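Subject: Re: [berkcombe-owners] Leasehold extension and the two ground floor units
From: Sivaprasad Kotian
To: berkcombe-owners

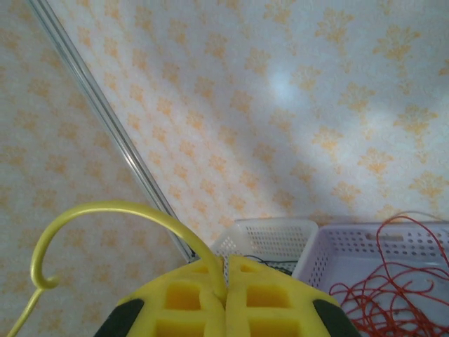 Yellow foam fingers, seen from behind

Hi all,

Replying to Chie's message from earlier in the week, which I have left in below so that people who joined the list in March can follow. I went through the papers from Honkanen again last night and I think I can answer most of it.

Chie Kubo wrote:

> Hello everyone,
>
> Three things I would like to understand before we vote.
>
> First, the letter from Honkanen says the lease can be extended "on application" but gives no price. Is there one? We bought in Building B with 20 years gone from the lease already and I would like to know what we are signing up for.
>
> Second, the two ground floor units facing the road. Are they being sold or rented? I have heard both. If they are sold, do the new owners get a vote at the annual meeting, and do they pay the same monthly fee per square foot as the rest of us?
>
> Third, the parking. Our contract shows one covered space but the plan attached to it has no number on the space. Đức told me his is the same. Is this a mistake on our copies or is it like that for everybody?
>
> I am away until Friday but will read replies in the evening.
>
> Chie Kubo
> B, second floor

On the lease. There is no price in the letter because Honkanen have not set one. What we have in the original sale contract is clause 12, and it says the extension is granted for a fee "not exceeding the transfer charges then in force plus a reasonable administration cost." I asked Bình Phan, who handled our purchase, what reasonable means and she said it has no fixed meaning and would be whatever both sides accept. She suggested we get a number in writing now, while they want something from us, and have it attached to the lease as an addendum for every unit. The number she would try for is 3,000 per unit, flat, with no difference between the one-bedroom and two-bedroom units. I think that is fair. Some of the larger owners may see it differently and I would like to hear from them before we send anything.

Please note that the extension is a promise from the company that owns the land. It is not registered anywhere. If the land is sold, the new owner may or may not honor it. Bình's view is that an addendum signed by the directors and copied to the land office is better than what we have today, but she was clear that it does not turn a lease into ownership. Anyone who was told otherwise at the sales office should go back and read page one of the contract. I was told otherwise too.

On the ground floor units. They are being sold. Ullon had an option to rent them and let it lapse. The buyer is Florkanel, who run the small serviced apartments near the bus station, and they want one unit as a reception and one as storage for linen and cleaning supplies. Under the house rules any owner gets a vote according to floor area, so yes, they will vote. Together the two units come to a little more than Thịnh's corner apartment, so it is not enough to swing anything alone.

The fee is a different matter. The current schedule charges commercial units the residential rate, which I believe was an oversight when the rules were copied from another building. The reception will have people coming in and out all day, they will use the front ramp and the trash area, and the lights in the lobby will be on later. I would like to propose a commercial rate before the sale closes. After it closes they can vote against it, and I would if I were them.

Đức Hoàng has offered to draft the wording. Đức, could you keep it to one page? The last rule change was hard to read and two people voted for the opposite of what they meant.

There is also the question of short stays. Florkanel have said they will not take guests in our building, only check them in here and send them to the other place. That is in an email and not in the purchase agreement. I asked if they would put it in the agreement and have not had a reply. I would not hold up the sale over this, but I would want it on record. Our own rules say a minimum of one month for any rental, and as far as I know we all keep to that.

On the parking. It is not a mistake on your copy, Chie. None of the Building B contracts have a space number. Building A does, because those were signed later with a new plan. What happened in B is that people took the space nearest their stairs and it has worked so far. There are 20 covered spaces and each contract gives one, so nobody is short, but if you sell, your buyer's lawyer is going to ask which one it is. Thịnh Âu had this when he tried to sell last year. The buyer wanted a letter confirming the space and Honkanen took five weeks to write it. The buyer had bought in another development by then.

My suggestion is that we make a list of who parks where now, everyone signs it, and we ask for the plan to be reissued with numbers. There should be no charge for this as the plan was theirs to get right in the first place. If two people think they have the same space please sort it out between you before the list goes around.

Other points, briefly:

The roof over the back stairs in B has been looked at. The quote is for replacing the flashing only. I have asked for a second quote that includes the gutter. Until then please don't leave anything on the top landing.

The water meter readings for the last quarter were taken at the wrong time for four of the units and will be corrected on the next bill. You do not need to do anything. If you pay by standing order, leave it as it is and the difference will show as a credit.

The sinking fund statement is with the accountant. I will forward it when I have it. I have not seen it yet, so please don't ask me for the balance.

For the vote itself, if you can't attend you need to send a signed proxy naming the person who will vote for you. A message to this list does not count. A scan is fine. Joint owners need both signatures – last time we had to set one aside for that reason and it was an avoidable argument.

If there are objections to the 3,000 figure or to the commercial rate, send them to the list by Friday evening. I will write to Honkanen after that with whatever we have. I'd prefer one letter from all of us to a dozen separate ones, but you are of course free to write to them yourselves. If you do, please don't mention a figure.

Chie, I have the Building A plan as a scan if you want to see what a numbered one looks like. It is too large for the list so tell me where to send it.

Sivaprasad Kotian
A, third floor

--
berkcombe-owners mailing list
To leave the list, reply with "remove" in the subject line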